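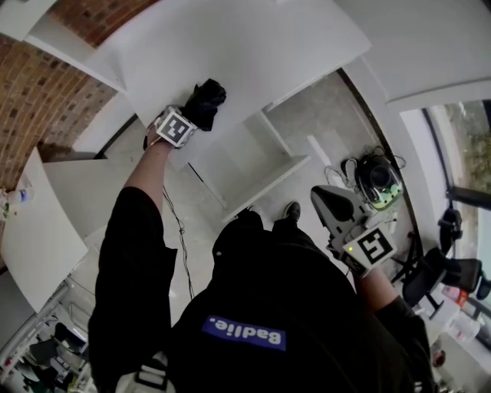 Le grand rangement (deuxième tentative)

Ma méthode pour les câbles a longtemps consisté à les pousser du pied sous un meuble. Elle a tenu 14 mois. Puis Jasper Van Rooij est passé boire un café, a regardé le sol gris, la multiprise, le noir et le blanc entortillés autour de l'engin rond, et m'a demandé si j'élevais des serpents.

J'ai donc commandé 16 attaches Skullau, un nom de dentifrice pour un bout de velcro. J'en ai utilisé trois. Les autres sont dans un casier — lequel, mystère.

Reste le chiffon noir, ou le sac, allez savoir, qui voyage de table en table depuis décembre et que je refuse de jeter par pure superstition. Quant aux meubles blancs à casiers, je les aime beaucoup contre la brique. Vides, surtout. Dès qu'on y range quelque chose, ça fait tout de suite moins magazine.
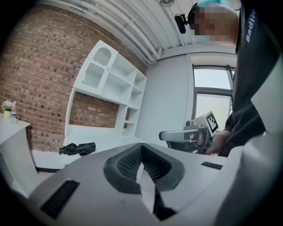
Le coin brique et son meuble à casiers.

Prochain chantier : les étiquettes.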